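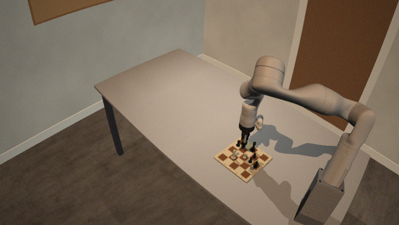

Wie lernt ein Roboterarm, eine Schachfigur hochzuheben, ohne dass er dabei hundert echte Figuren zerdeppert?

Er übt zuerst am Computer, in einem nachgebauten Zimmer, und darf dort so oft danebengreifen, wie er will. Erst wenn er es dort gut kann, kommt der echte Arm dran.

So ein nachgebautes Zimmer heißt Simulation. Ich bin Lina und baue solche Simulationen, und heute erzähle ich euch, wie das bei uns im Labor in Oltcombe läuft. Wenn ihr ein Computerspiel kennt, in dem Sachen herunterfallen und wegrollen, dann kennt ihr das Wichtigste schon. In so einem Spiel gibt es ja auch keinen echten Ball, der Rechner rechnet nur ganz schnell aus, wo der Ball gleich wäre. Genau das macht unser Programm auch, bloß mit einem Roboterarm, einem Tisch und einem Schachbrett. Einen Fußboden, eine Tür und Wände haben wir auch eingebaut. Sogar der Schatten vom Arm liegt auf dem Tisch!

Unser Projekt heißt Grulotero. Fragt mich bitte nicht, was das bedeutet, den Namen hat sich Mervyn ausgedacht und er verrät es nicht.

Warum gerade Schach?

Weil Schachfiguren gemein sind. Das meine ich ernst. Sie sind klein und stehen manchmal ganz dicht beieinander. Wer die eine Figur greifen will, stupst leicht die andere um. Probiert es mal aus: Stellt zwei Figuren auf Felder nebeneinander, nehmt in jede Hand einen Kochlöffel und versucht, nur mit den Löffeln eine davon hochzuheben. (Bitte vorher fragen, ob ihr die Kochlöffel haben dürft.) Ihr merkt schnell, wie schwierig das ist, wenn man keine weichen Fingerspitzen hat.

Und noch etwas ist praktisch am Schach: Das Brett hat Felder. Man kann dem Arm also ganz genau sagen, von wo nach wo die Figur soll, und hinterher genau nachsehen, ob sie da steht. Richtig Schach spielen kann unser Arm übrigens nicht. Der weiß nicht, was ein Springer darf und was ein Läufer darf, und schachmatt ist ihm piepegal. Er soll nur greifen, heben, tragen, abstellen. Uns reicht das völlig als Aufgabe, daran sitzen wir nämlich schon lange genug.

Wie übt ein Arm?

Stellt euch vor, ihr spielt Topfschlagen. Ihr seht nichts und haut mit dem Löffel auf den Boden, und die anderen rufen »kalt, kalt, wärmer, heiß!«. So ähnlich geht es unserem Arm am Anfang. Er bewegt sich irgendwie, und das Programm gibt ihm Punkte. Kommt der Greifer näher an die richtige Figur, gibt es ein paar Punkte. Hält er sie fest, gibt es mehr. Steht sie am Ende aufrecht auf dem richtigen Feld, gibt es ganz viele. Und wenn er unterwegs eine andere umwirft, werden Punkte abgezogen.

Der Arm versucht nun, möglichst viele Punkte zu sammeln. Beim ersten Mal fuchtelt er bloß herum. Aber das Programm merkt sich, welche Bewegungen Punkte gebracht haben, und macht beim nächsten Mal ein bisschen mehr davon und ein bisschen weniger von dem anderen Kram. Erwachsene nennen das »bestärkendes Lernen«. Ich finde ja, Topfschlagenlernen wäre der bessere Name, aber auf mich hört da keiner.

Mit den Punkten muss man höllisch aufpassen. Farzad hat sich einmal eine Regel ausgedacht, die ging so: Punkte gibt es immer dann, wenn der Greifer eine Figur berührt. Klingt vernünftig, oder? Am nächsten Morgen haben wir nachgeschaut, und der Arm tippte eine Figur an, ließ los, tippte sie an, ließ los, immer weiter, wie ein Specht. Er hatte einen riesigen Punkteberg und keine einzige Figur irgendwohin getragen! Der Arm war da gar nicht dumm. Er hat genau das gemacht, wofür es Punkte gab. Wir hatten uns falsch ausgedrückt. Seitdem gibt es fürs Berühren nur noch einmal Punkte pro Versuch, und Farzad heißt bei uns manchmal Specht.

Warum nicht gleich mit dem echten Arm?

Der echte Arm steht bei uns einen Raum weiter und er ist ziemlich langsam, mit Absicht, damit sich keiner wehtut. Für einen Versuch braucht er eine Weile, dann muss jemand die Figuren wieder richtig hinstellen. Wenn er gegen den Tisch fährt, gibt es ein scheußliches Geräusch und alle rennen hin. Im Computer fährt er auch gegen den Tisch, und es passiert überhaupt nichts. Man drückt auf Neustart, schwupp, alles steht wieder ordentlich da. Und der Rechner kann viele solche Zimmer auf einmal ausrechnen, wie wenn ihr in 4000 Klassenzimmern gleichzeitig dieselbe Rechenaufgabe übt und euch danach alle erzählt, was ihr herausgefunden habt. Mit 4000 Zimmern haben wir es nämlich gemacht. Abends angeschaltet, nach Hause gegangen, Spaghetti gegessen, und der Arm hat die ganze Nacht geübt.

Der Trick mit den verschiedenen Zimmern

Jetzt kommt der Teil, um den es in unserer Forschung eigentlich geht. Eine Simulation ist nämlich immer ein bisschen falsch. Echte Figuren sind ein bisschen rutschiger oder ein bisschen schwerer, als man dachte. Der echte Tisch steht ein klein wenig schief. Der echte Arm wackelt, wenn er bremst. Wenn der Arm nur in einem einzigen ausgedachten Zimmer geübt hat, dann kommt er in die echte Welt und stellt sich an wie jemand, der Radfahren nur auf dem Hometrainer gelernt hat.

Tirta Sumampouw aus unserer Gruppe hat deshalb vorgeschlagen, dass jedes der Übungszimmer ein bisschen anders sein soll. In einem ist das Brett so herum gedreht, im nächsten anders herum. Mal sind die Figuren glatt wie Seife, mal stumpf wie Radiergummis. Mal sind sie leicht, mal schwer. Das Licht kommt von woanders, die Wand hat eine andere Farbe. Der Arm weiß nie, welches Zimmer er als Nächstes bekommt, und muss eine Art zu greifen finden, die überall klappt. Der echte Raum ist für ihn dann nur noch ein Zimmer mehr.

Die Idee an sich gab es schon, die haben wir nicht erfunden. Unsere Frage war: Wie verschieden müssen die Zimmer sein? Wenn sie sich fast gleichen, hilft es nichts. Aber wenn alles völlig verrückt durcheinandergeht, lernt der Arm auch nichts mehr, der kommt dann gar nicht hinterher. Ihr könnt ja auch nicht lesen lernen, wenn in jedem Buch andere Buchstaben benutzt werden.

Also haben wir 5 Arme üben lassen. Im Computer kostet ein Arm mehr ja nix. Der erste übte immer im selben Zimmer. Beim zweiten war alles ein kleines bisschen verschieden, beim dritten mehr, beim vierten sehr viel. Und beim fünften haben wir leicht angefangen und es immer dann schwieriger gemacht, wenn er gut zurechtkam, so wie bei euch in der Schule erst das kleine Einmaleins drankommt und später das große.

Was kam heraus?

Im Februar durfte der echte Arm ran. Alles, was die fünf gelernt hatten, haben wir nacheinander auf ihn überspielt. Dann hieß es: Figur greifen, auf ein anderes Feld stellen, nächster Versuch. Annag Rankin saß daneben und hat jeden Versuch aufgeschrieben, 379 Stück, mit Bleistift in ein Heft, und nach jedem hat sie die Figuren wieder hingestellt. Ich habe ihr dafür Kekse mitgebracht. Das war mein Beitrag an dem Tag.

Das Programm vom ersten Arm, dem mit dem einen Zimmer, war im Computer spitze gewesen. In echt griff es fast immer knapp daneben. Nur ein kleines Stück, aber knapp daneben ist bei einer Schachfigur eben umgeworfen. Nummer zwei war etwas besser. Nummer drei war gut, darüber haben wir uns schon sehr gefreut. Nummer vier, der mit den superverschiedenen Zimmern, war furchtbar vorsichtig geworden. Er schlich so langsam an die Figur heran, dass oft die Zeit um war, bevor er zupackte. Und der fünfte hat gewonnen! Der mit dem Leicht-Anfangen. Er hat die meisten Figuren dahin gebracht, wo sie hinsollten, und wenn zwei eng zusammenstanden, hat er den Greifer vorher ein bisschen gedreht, damit er dazwischen passt. Das hat ihm keiner beigebracht. Das gab halt mehr Punkte.

Ich hatte übrigens auf Nummer drei gewettet und musste Tirta ein Eis ausgeben, im Februar, draußen, mit Handschuhen.

Was noch nicht klappt

Umgefallene Figuren. Wenn eine liegt, ist der Arm ratlos, das haben wir nie mit ihm geübt. Er greift dann oben in die Luft, wo der Kopf der Figur sein müsste. Das nehmen wir uns als Nächstes vor, und dafür muss ich die Simulation umbauen, damit die Figuren richtig rollen. Rollen ist leider schwer auszurechnen. Mervyn Clegg meint, das sei in einer Woche fertig, aber Mervyn sagt das immer.

Ein paar Fragen, die Kinder mir gestellt haben

Tut es dem Arm weh, wenn er gegen etwas fährt?
Nein, im Computer sowieso nicht, und der echte fühlt auch keinen Schmerz. Er misst bloß, wie stark etwas gegen ihn drückt, und hält dann an.

Wird er irgendwann müde?
Müde nicht, aber der echte wird warm, und dann machen wir Pause. Der im Computer macht nie Pause. Dafür wird der Rechner warm, unter dem Schreibtisch hat man im Winter sehr gemütliche Füße.

Kann ich das auch mal ausprobieren?
Das Topfschlagenlernen geht prima ohne Roboter! Einer ist der Arm und macht die Augen zu. Ein anderer verteilt Punkte, darf aber sonst kein Wort sagen. Überlegt euch vorher heimlich eine Aufgabe, zum Beispiel einen Radiergummi in einen Becher legen, und schaut, wie viele Versuche der Arm braucht. Danach wird getauscht. Passt aber auf, wofür ihr Punkte gebt, sonst habt ihr auch einen Specht.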